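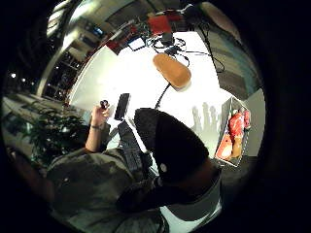
Demo bench, Brasterstead. Tray on the right, cables still all over the far end.

Thu 19 December

Good day! Got 103 clean demonstration picks logged before the end of the shift, which is the best we've had on the white table. Target for the Skernelis cell is still 1,000 before we let it try a full tray unattended, so there's a long way to go, but the pace is picking up and I think we can see why.

Notes while I remember them.

The packers are better at this than we are. I did the first batch myself and the recordings look fine until you play them next to the ones made by someone off the Guthrie line. I grab from the top every time. They come in low, turn the wrist a little and let the item settle before lifting. When I asked about it, the answer was "do I?" – years of habit, never written down anywhere. Our old pick instructions sheet has one line on grip and it's wrong. I'm going to rewrite it even if the cell never ships.

So from now on the packers record and the engineers tidy. We had it the other way around for weeks and I'm a bit embarrassed by that.

Bench stuff:

- Bright orange and red against the white top is easy for the vision side. Tan-yellow is harder, it washes out when the lights are full up. Try a mat tomorrow, gray or dark blue, whatever is in the store room.
- Shadows from hands are still getting labeled as objects now and then. Two cases this morning, both near the tray. Saved them in the odd-ones folder.
- Cables need to go under the table. I've written this before. Somebody please find the clips, I looked in the drawer under the label printer and there's only tape.
- Pieces on stands are good for practicing approach angle. Slower to reset, though. Keep them for the start of a session when everyone is fresh.

What changes on the line. This took up most of the coffee break and it was a really good talk, so I'm putting it down properly.

As planned now, the cell takes the repeat trays, the ones with the same mix going to Drarton every day. Mixed orders stay with people. That means the three packers who rotate through the repeat trays get moved to mixed orders and checking. Two of them are happy about it. The third likes the repeat trays, says it's the one part of the day when you can think about something else, and I hadn't considered that at all. Mixed orders are more interesting, but you're reading slips and making choices all shift long. If we take out every easy stretch, the day gets heavier, even with less lifting in it. Asked the shift lead if we could leave one repeat run by hand in the afternoon. Answer was "probably, until someone looks at the numbers." I'd like us to look at the numbers first and make the case.

The lifting part is pure good news. Reaching across to the back row of a tray is what gets people in the shoulder and everyone on the line has a version of the same complaint. The cell doesn't mind the back row.

Other thing that came up: who stops it? Right now in our drawings only the cell tech can pause and reteach a pick. On the line, anyone who sees a bad tray pulls it, no permission needed. It has to work the same way with the cell or people will stop caring what comes off it. Pause button on the packers' side, big one. And a way to show it the right pick on the spot, same as we do at the bench, with no ticket and no waiting for one of us to walk over. I'm very keen on this. If it works, the packers own how the thing picks, and we look after the motors and the software.

Training time counts as paid line time, by the way. Confirmed with the office. A couple of people had been doing recordings in their breaks and I've asked them to stop.

Left to do:

- [ ] Mat for under the items, check with the tan-yellow ones
- [ ] Cable clips!!
- [ ] Rewrite grip line on the pick sheet, have the Guthrie crew read it before it goes up
- [ ] Move pause button in the layout drawing, send to Skernelis
- [ ] Pull hours for the afternoon repeat run
- [ ] Shorter sessions. Picks get sloppy toward the end and so does the labeling. Swap people over sooner

Also, whoever set the playback to run at double speed, please set it back. I spent a good while worrying about a jerky wrist that was perfectly fine.

Back on the bench first thing tomorrow, starting with red items, then the mat.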